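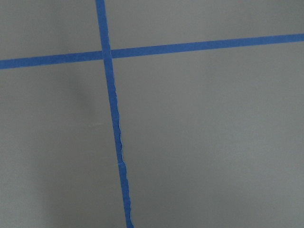

According to Vusumuzi Mnguni, the robot did not take away the sorting job, it took away the part of the job where people could talk to each other. His remark is often repeated in discussions of the Hestby line.

The Hestby line is an automated sorting line for small parts at the Stetton works of Zondbridge. It was started in July and handles 1,008 parts in a shift. Before it, the same work was made by hand at two long benches by 9 persons. Seven of them stayed in the department, and the other two moved to packing.

Preparation of the work surface is still a manual task. The staff mark the cells with painter's tape and change the marking when a new part is introduced.

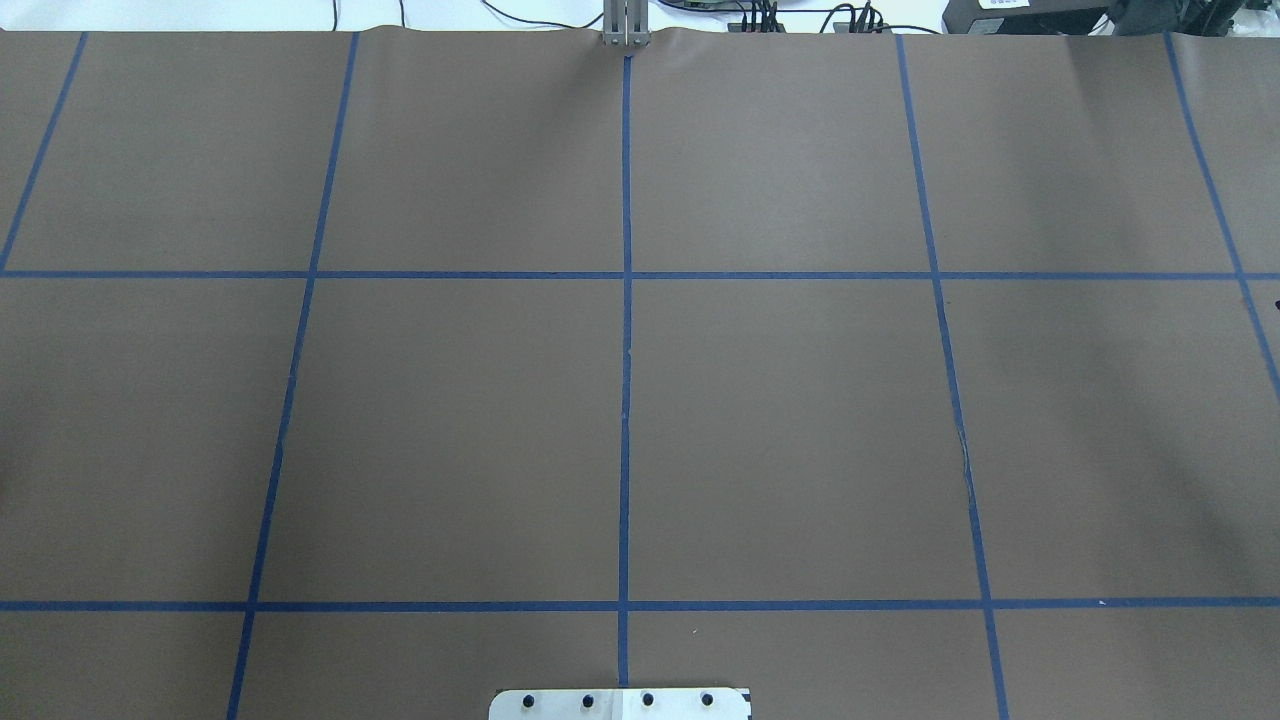
The marking is learned in one morning, but the workers consider it a skilled task and asked that it should be paid as such. This was agreed after the first 100 shifts. Less lifting is named by the staff as the main benefit. The main complaint is the waiting, for the pace is now decided by the machine. A similar line at Hendricks kept the hand benches for urgent orders.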